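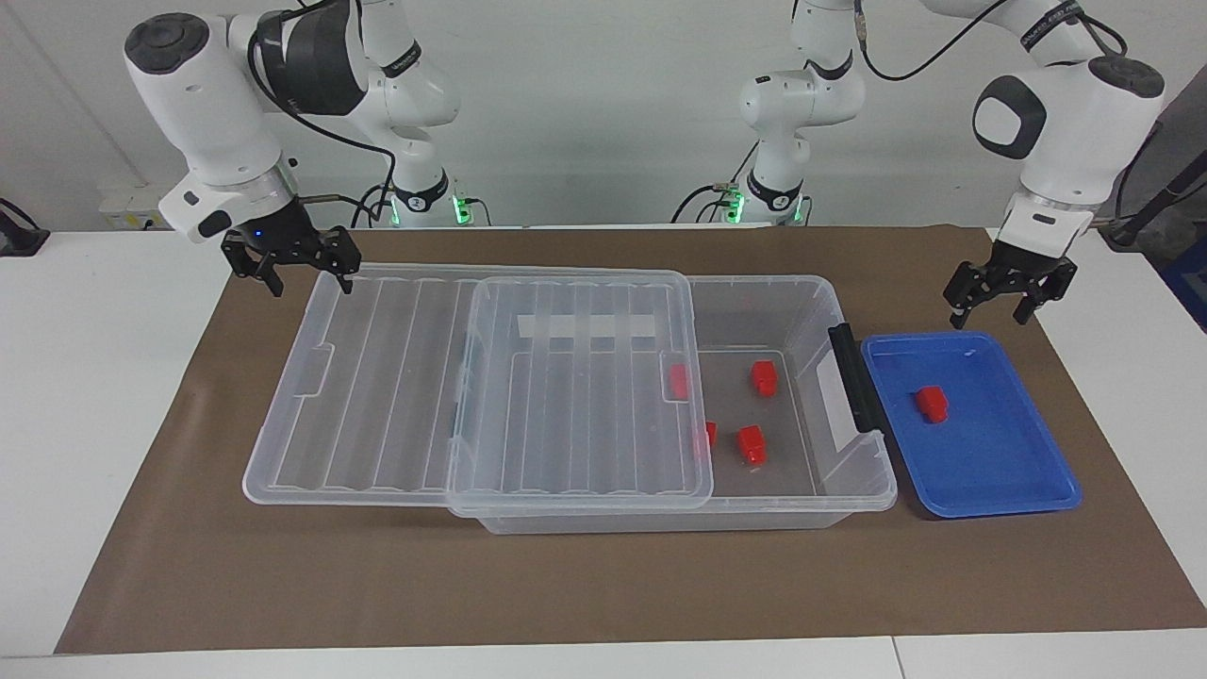 A Proper Home for Little Blocks: Flandelel Opens Its Sort-and-Store Room in Totwood

Home | News | Visit | Shop | Contact

Last updated: Tuesday, 4.15pm

For immediate release

Hello from Totwood! I'm Ryan Haworth, I run Flandelel, and I'm very pleased to say that our new Sort-and-Store Room opens to families, childminders and nursery staff this October. We've been promising it to our regulars for ages, so thank you for putting up with me going on about it over the counter.

If you don't know us, we lend out toys. People borrow a box, keep it for a few weeks, bring it back and go home with a different one. Blocks have always been the favourite, and blocks are also what ends up under the sofa, in the pushchair and at the bottom of somebody's wellies. At the last stocktake we had 2,458 single blocks on the shelves with no set to go back to (I did the counting myself, over two evenings, with a lot of tea). Something had to change.

The new room is at the back of our shop on Kershaw Lane, and it's all about getting small things into boxes and out again without tears. The set-up on the table is as plain as can be: a big clear storage box with a see-through lid, a shallow blue tray next to it, and brown paper over most of the white tabletop. Small red blocks go between the two. You can have the lid only partly open and still get at what's inside, and you can see blocks through the plastic as well, which saves an awful lot of rummaging.

I'm a great believer in the clear box. We used to keep everything in lovely painted tubs, and they looked smashing on the shelf, but every child who came in wanted all of them opened. Now they can point. The tray was my sister's idea and I was a bit sniffy about it at first, I'll admit. Then I tried doing without one and spent the afternoon chasing blocks across the floor - a raised rim makes such a difference!

What's on offer

From opening week we'll be running tidy-up sessions for children aged three and over, with a grown-up. Each one lasts forty minutes and takes 6 children. They'll sort, fill, empty and sort again, and at the end they choose a set to borrow. It's very relaxed, and if your little one would rather build a tower than put anything away, that's fine by us too.

For childminders and nurseries we've put together the Skesus loan set, a box of 100 blocks with a tray and a card for the lid so you can tick off what's gone in at home time. There's a small deposit, which you get back with the box. Missing a block or two won't cost you anything. Missing thirty might get you a friendly phone call.

We're also asking for your strays. If you've got odd blocks at home that don't belong to anything, pop them in a bag and bring them along. We'll wash them, match them by size and colour and get them back out on loan. One family has already dropped off 201 in a pillowcase, and I'm still working through them.

Coming along

Sessions are free for members and there's a small charge for everybody else. Please book, as the room isn't large and the buggies have to go somewhere. The door is step-free from Kershaw Lane and there's a changing table just past the till. Parking is easier behind the library than out at the front, especially on market day.

If you write for a local paper or newsletter, or you run a parents' group and would like a look round before we open, you're very welcome. Drop in on Tuesday from half past nine and ask for me. I'll show you the boxes, I'll talk too long about lids, and there'll be flapjack.

Ryan Haworth
Flandelel, Kershaw Lane, Totwood

ENDS

Notes for editors: Skesus sets are available to registered childminders and nurseries in Totwood and the nearby villages. Loans run for four weeks and can be renewed once at the counter.

Shares: 37 | Comments: 4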